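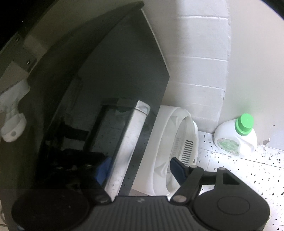

Mimix hand-held gripper

Claton > Data collection > Hand-held tools

Availability: in stock
Supplied by: Claton
Colour: black
Weight with camera fitted: 500 g

Overview
Method
Results
Specification
In use
What you get
Questions

Overview

Mimix is a two-jaw gripper held in the hand, with a camera mounted behind the jaws. A person uses it to do an ordinary job, such as moving a bottle or taking something out of a bin, and the recording is used to train a robot arm to do the same job. No arm is needed where the recording is made.

It was developed for a study of household tasks run from our workshop in Pondholm. The study needed recordings from a lot of different kitchens, bathrooms and utility rooms, and taking an arm into each of them was out of the question. We now sell the same tool, with the same jaws and the same plate, to other research groups.

Method

The jaws on Mimix match the jaws on the Sakai end effector, which bolts to the wrist of the arm. The camera bracket is the same on both. A recording made by hand therefore has the fingers in the same part of the view as the arm will have them later, and the policy is trained on the pictures with no step to paint out a human hand.

Each recording consists of video, the jaw opening and the path of the tool through space. The path is worked out afterwards from the video and the motion sensor. We did not use markers on walls or floors. They helped in early trials, but they took time to stick up and people moved them.

Operators were given the name of a task and a start and finish condition. They were not told how to hold the tool or which side to approach from. We wanted the spread of approaches that people use when they are left to it, including the awkward ones in narrow gaps and corners.

Rooms were recorded as they were found. We asked for surfaces to be left unwiped and for things on the floor to be left on the floor. The one change we allowed was switching on the ceiling light.

Results

The household set contains 1232 recordings that passed checking. Of these, 442 were made at floor level, with the tool pointing down or along the floor. The rest were made at worktop or shelf height.

We trained one policy on the whole set and another on the worktop and shelf recordings alone, then ran both on the same arm in a room neither had seen. The policy trained on the whole set was better on the floor tasks, as expected. It was also better at reaching into deep containers on a worktop, which we had not expected. Our best explanation is that floor work contains a lot of reaching over a rim and down, and that this carries over.

Glass was the main difficulty. With a tinted or shiny panel beside the work, the path estimate sometimes followed a reflection and drifted. Most of these recordings could be recovered by giving the motion sensor more weight for the stretch affected. Some could not and were dropped. The current software flags them for review on import, and the weighting can be changed for each recording.

Plain white walls were less trouble than we feared, provided there was some texture elsewhere in view. Speckled flooring gave good tracking throughout. Glossy floors of a single colour were poor.

We have not shown that the method works for tasks needing two hands, or for tasks where force matters more than position. Mimix does not measure force.

Specification

Type: two-jaw parallel action, driven by trigger
Jaws: replaceable, same pattern as Sakai end effector
Linkage: jointed arms on silver pivot screws
Back plate: ribbed
Weight with camera fitted: 500 g
Recorded data: video, motion, jaw opening, trigger position
Running time on a full charge: 6 hours
Charging: USB-C, lead supplied
Storage: removable card, not supplied
Software: Mimix Import, free download after registration

In use

Hold the tool with the camera facing the work and squeeze the trigger fully once before each recording. The software uses this squeeze to find the closed position of the jaws. If it is missing, the recording will still import, but the jaw opening will be less accurate.

Move at the speed you would want from the arm. People new to the tool tend to go too fast on the approach and then stop dead at the object - a steady approach trains better.

Keep the lens clean. A thumbprint that is hard to see on the lens can spoil a whole morning of recordings. We check it whenever the card is changed.

The pivot screws should be firm but the linkage should swing freely. Tighten a loose screw by a small amount and try the trigger again. Overtightening makes the jaws lag behind the trigger, and the lag ends up in the training data.

Mimix is not waterproof. Do not use it in sinks with water in them or inside a running appliance. Splashes should be wiped off with a dry cloth.

What you get

Mimix gripper with jaws fitted
Camera and bracket
Spare set of jaws
Hex key for the pivot screws
Charging lead
Printed setup card
Carry case

The Sakai end effector is sold separately. Groups with their own end effector can ask for drawings of the jaws and the camera bracket.

Questions

Can I use it left-handed?
Yes. The trigger works from either side and there is nothing to swap over.

Do I need the Sakai end effector?
No, but the jaws and the camera position on your arm need to match the tool closely. A mismatch in the camera position does more harm than a mismatch in the jaws.

Is the household set available?
It is available to research groups on request, with the training settings we used. Recordings in which a person's face or post could be read have been removed.

How many recordings does one task need?
It depends far more on the number of rooms than on the number of recordings in each. Given the choice, move to another room.

Can the camera be replaced by a different one?
Other cameras will fit the bracket, but Mimix Import only knows the lens we supply. You would need to calibrate your own.

Does it need to be sent back for service?
The jaws and pivot screws can be changed on the bench with the hex key. The trigger unit is sealed and should be returned to Claton in Pondholm. New stock of spare jaws is expected in January, and orders placed before then will be sent out in the order they came in.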